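Spent most of April 2021 rewriting the cup stacking planner for our small arm. Posting the notes here in one place, mostly so I can find them later. Software only, the mechanical side is its own story.

Background: the arm is driven by hobby-type servos on one bus. Commands come from Avton, our control layer. Avton takes joint targets and a duration and fills in the points between. Perception is a separate process called Haslam. The two talk over a local socket and nothing else.

Haslam does one job. It finds cup rims, fits an ellipse to each one, and gives back a center, a tilt and a confidence. It doesn't know what a stack is. The planner has to work that out.

That was the first problem. Two nested cups give you two rims with centers a few millimeters apart. The old code merged them into one cup, planned for the height of a single cup, and came down too low.

Fix: keep every rim as its own detection, group by center distance on the table plane, then sort by height. A group with more than one rim is a stack. The approach height comes from the top rim plus a clearance value in the config file.

The clearance value was 9 mm in the old config. I left it alone. I did move it out of the planner source, where it had been typed in twice.

Second problem was the frame transform. Everything Haslam reports is in table coordinates, and the table frame is set from a calibration run at the start of a session. If something on the table shifts after that, the numbers are still clean and they are all wrong.

We now save the calibration with a timestamp and a hash of the config. The planner won't start if the hash doesn't match. It prints which file is out of step. Took an afternoon to write and I should have done it last August.

Table setups:

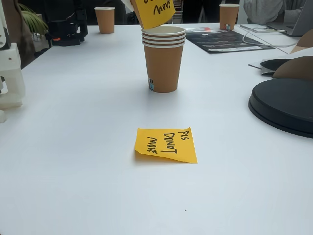
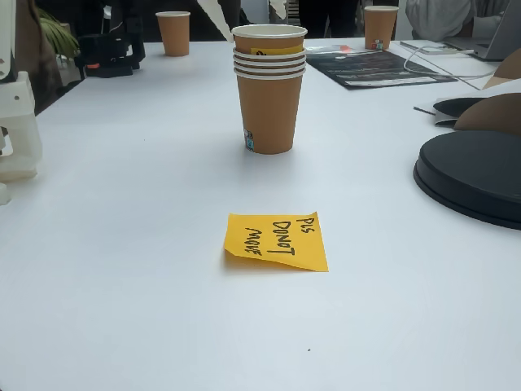
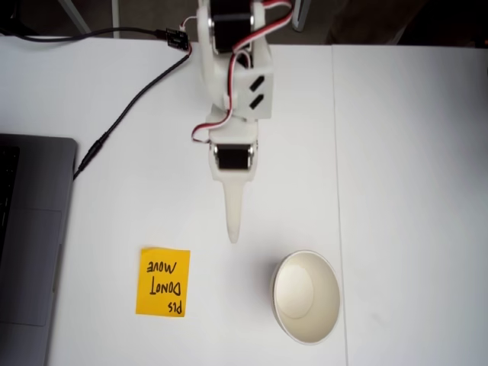
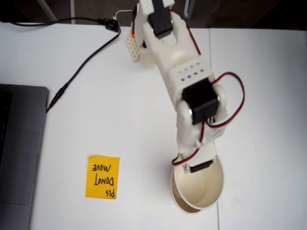

Back to the planner. Third problem: the path down. The old version planned a straight line in joint space, so the tip swung through an arc on the way to the cup. With one cup in the workspace you get away with it. With a stack the arc can clip the rim.

New version splits the move in two. A joint space move to a point above the target, then a Cartesian descent with IK solved at each step. If any IK step fails, the whole descent is thrown out before a single command goes to Avton.

I tested the descent in the simulator first. 1,702 planned descents with random cup positions and stack heights. 751 of those were single cups, the rest were stacks.

623 were rejected at the IK stage. That sounds bad. Most of them were near the outer edge of reach, and the sampler was placing cups where the arm can't hold its wrist angle. I haven't fixed the sampler. A rejection is cheap and I'd like to keep the hard cases in the set.

What I did fix: the rejection message. It used to say "plan failed". It now gives the step index, the joint that hit its limit, and the limit. You can read one line and know whether to move the cup or change the wrist angle.

Someone asked why we don't use a full motion planning library. We tried one. It worked, but the setup files were longer than our planner, and planning took longer than the move did. For a few joints and a flat table, two segments and a collision check against cylinders is enough.

The collision check treats every stack as a cylinder with the radius of the widest rim. Crude, slightly too fat, fast. The flat stuff on the table is ignored.

Timing: Avton used to send points at a fixed rate no matter how far the joints had to go. Short moves looked jerky and long ones lagged. It now scales the duration by the largest joint change and caps the speed per joint. The caps are in the same config file as the clearance.

Logs go to Ulludum, our little replay tool. It reads the joint targets, the reported positions and the rim detections, and plays them back on one timeline. If you only build one tool for a setup like this, build the replay first. I built it third.

Known issues: Haslam still loses the lower rims when a stack is viewed from straight overhead. Grouping can't help if the rims aren't there. A side view would give it the bands at the top of the stack, so that's the next thing to try.

The code is in the Flalorska repo under planner. The readme is out of date in the calibration section. I'll get to it after the side view work.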